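# Gomuva small-parts practice kit, after two months on a white table

I bought the Gomuva kit because I was tired of building practice sets out of whatever was left in the hardware drawer. You get metal bolts, nuts, washers, pins and black rubber O-rings, and the idea is that you stand a bolt up, put things on it, take them off and do it all over again. The box calls this "a complete dexterity program." It's hardware in a box with a lid.

To be fair, the pieces are decent. The metal is smooth, I found no burrs, and the bolts stand up without wobbling. That last one matters more than you'd think. My old set came from Lennox and had bolts that tipped over if you leaned on the table.

The washers are my first real complaint. They're tiny, they like to bunch together, and on a bright surface they're a pain to pick out. Gomuva suggests laying everything out before you begin, and I'd agree, if only to find out what's missing. I was short 3 washers on day one.
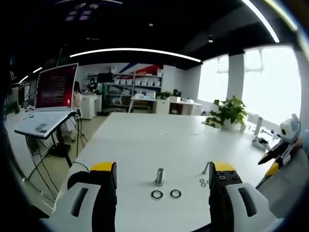
Then there's the matter of what you work on. The instructions say "any flat surface," and I don't buy it. A hard table lets small parts skate away the moment you fumble one. I tried the kit on a plain white top, then on a thin rubber mat from Brurkar, and the mat won easily for the washers and pins. For the bolts it made no difference at all. A mat should come in the box at this price, and it doesn't.

The O-rings are the best thing in the kit. They have enough grip to make you slow down, and they lie flat where you put them. Whether they'll stay that way is another question. I've had rubber rings from other sets go stiff over one summer, and two months isn't enough to tell me anything.

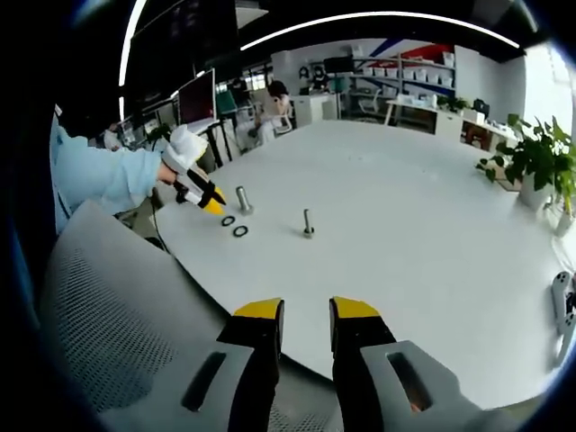
*O-rings and upright bolts on the round white table.*

Gomuva prints 7 exercises on a folded card. I got bored with the card quickly. Two of the exercises are the same thing with the order flipped, and the one with the pin never explains which end goes in first. Zurnside's cheaper set has a much better booklet, though its nuts felt rough to me and one of them wouldn't thread properly.

The nut exercise is the one I keep going back to. Picking up a small nut and getting it square over the bolt takes more patience than the rings do, and it's obvious right away when you've rushed it. I only wish there were a wider range of sizes. Once you have the feel for it, the kit has little left to offer on that front.

I'm also not sold on the storage. Everything shares one compartment, so you spend the first few minutes of every session sorting. I moved mine into a divided tray in May and haven't touched the original box again.

Would I buy it again? At full price, no. On sale, maybe, for the bolts and the O-rings. I'd give it 3 out of 5, and I went back and forth on whether that was generous.
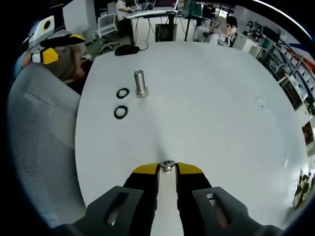 One reader wrote in to say the rating was too kind, as the spare O-rings are sold only in a bundle with a second set of washers. I checked the Gomuva store and that's how it's listed, so factor it in if you expect to wear yours out.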